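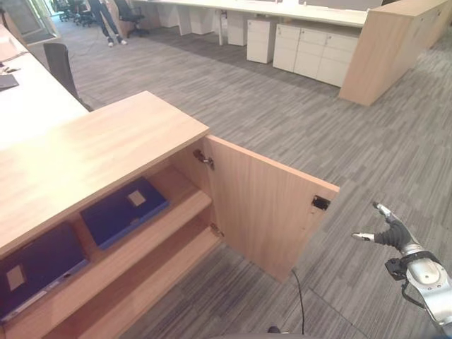 Cabinet door work in the Fletau room, two binders on the shelves.

About us

Fletau is a student robotics club. We meet in an open office in Noltard, and we teach a robot to do the small jobs which every office has: to open a cabinet, to find a binder, to close the door again. These jobs are easy for a person, and for this reason we like them. A door does not wait for you in the correct position, and a hinge has its own opinion of where your hand should go.

The club started with 4 students from the technical school in Cevberg. At that time we had only a small arm fixed on a table, and it could move wooden blocks from left to right. We learned much from these blocks, but after one winter we wanted to work with real furniture. Today we are 14 members. Some study mechanics, some study programming, and two came to us from the furniture course, where they had learned more about hinges than all the others together.

How we work

Every term we choose one task and stay with it until the end. Our present task has the name Araya. The robot must go to a low cabinet, open one door, and leave the binders inside as they were. Later in the term it must also take one binder and lay it on the top of the cabinet. We do the task with the furniture of the office and we do not build special doors for it. If a handle is narrow or a key stays in the lock, the team must think about this before the run begins. 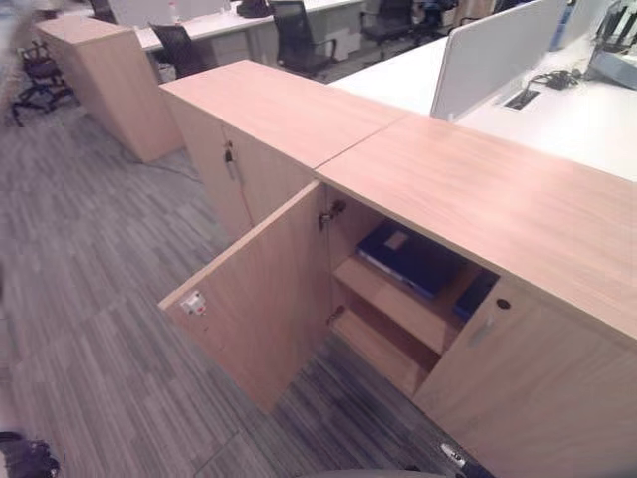 A run has a driver, a person who writes the notes, and a person who stands near the stop button. We change these places after every 10 runs, so that each member knows all three. New members often wish to drive at once. We ask them to write notes first. From the notes you learn to see small things, for example that the fingers came to the edge of the door too low, or that the door moved back a little when the hand let it go.

In one term we want to reach 200 written runs. The bad ones are also counted, and we read them together at the end of the month with tea and biscuits. It can be a long evening.

The Noltard open day

Each February we show our work at the open day of Noltard. It is a friendly competition between school clubs. Every team receives the same list of tasks in the morning and has until four o'clock to prepare. Last time we finished in the middle of the table. The door opened well, but our program lost much time before the first movement, and we are working on this now.

Who can join

You can join Fletau if you are a student at any school in Noltard or Cevberg. You do not need to know programming. You should be patient, and you should come regularly, as the teams are small and a missing person is felt. Members bring their own notebook. Tools and safety glasses are here.

If you would like to visit us first, please write to the club through the contact form and tell us which course you follow. Guests may watch a complete evening and ask the driver questions between the runs.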